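Review: Drurnix edge-glued maple panel, used as a loose bench top
Hollis Ostrowski
8 February 2019

I have used this panel since August as a removable work surface on a perforated bench. The bench is fine for clamping, but it is a poor place to put down anything small. Parts tip at the holes, pencils catch, and a sheet of paper laid on it cannot be written on. I wanted a flat, plain, pale surface that could be lifted off when I needed the holes again. Drurnix sells its panels as shelf stock and makes no claims about bench use, so some of what follows is outside what the product is meant for.

Construction

The panel is solid maple in strips, glued edge to edge, with square edges and no factory finish. Mine arrived wrapped in kraft paper with cardboard corners. One corner had been knocked in shipping and needed a few strokes with a block plane. The glue lines were tight on both faces. I ran a fingernail over all of them and caught it on one, near an end, where a little dried glue stood above the surface. A card scraper took it off.

Flatness was good on delivery. With a steel straightedge laid across the strips I could not get the thinnest feeler gauge I own under it. Along the strips there was a slight hollow at one end, enough to pass the gauge but too little to affect anything I do.

Color matching is average. Most of the strips are cream, and a few are tan enough to read as bands from across the room. For a shelf I would have sent it back. For a bench top it makes no difference, and I have found the bands useful as rough lines for keeping rows of parts straight.

Finish

I sanded to the grit printed on the Drurnix leaflet and applied two coats of Flindomura hard wax, buffed by hand. The wax darkens the wood slightly. It dried overnight in an unheated shop. Water beads on it for a few minutes, and coffee does not if you forget the cup. Anyone working with solvents should pick a film finish.

In use

The job I mostly use it for is sorting and checking printed plastic shapes: stars, hearts, cubes, cylinders and hexagonal prisms, in red, yellow, green and blue. They go to a preschool as counting and matching pieces, and every piece gets looked at before it goes in the bag. I am checking for ridges that are too sharp, points that have come out uneven, and bases that rock.

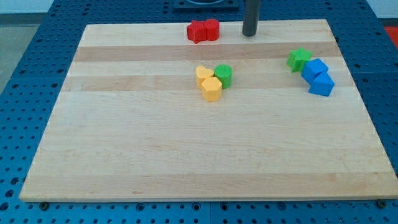
A pale surface helps with all three. Saturated colors stand out on it, yellow included, which I had doubted before I tried it. A rocking base shows up at once on a flat board, whereas on the perforated top I could never tell if the fault was in the piece or in a hole edge. The wax has enough grip that pieces stay where they are put when the bench is bumped, but they still slide under a finger. My last batch was 98 pieces and I went through it in one sitting without having to chase anything across the floor.

The main fault is movement of the panel itself. On the smooth areas between the bench holes it creeps when pushed from one side. I tried Enditz rubber dots at the corners. They stopped the creep but lifted the panel enough that it sounded hollow when tapped, and one came off within a week. A sheet of thin shelf liner works better – it holds the panel, it is cheap, and it rolls up with the rest of the shop clutter. I also tried a pair of Hirose bench pegs against the front edge. They work, but they stand proud of the surface and get in the way of my wrist.

Wear and stability

The maple takes dents less easily than the pine board it replaced. After some 30 working sessions I can find two dents, both from a dropped square. Small brown marks are a different matter. They do not wash off, and light scraping takes the wax with them. I have stopped trying to remove them.

In January, with the heater running, the panel cupped by a visible amount when left flat with one face covered. Stood on edge for a weekend it came back most of the way. I now store it upright. A pair of battens underneath, with slotted screw holes, would be the proper cure, but then it would no longer sit flat on the bench.

The exposed end grain at the front should get more wax than the faces. I gave mine the same two coats, and it feels dry already.

Rating

7 out of 10. Points off for the color matching, the glue left on one joint, and the cupping. I would buy the same panel again in the next thickness up, and wax both faces and all four edges on the day it arrived.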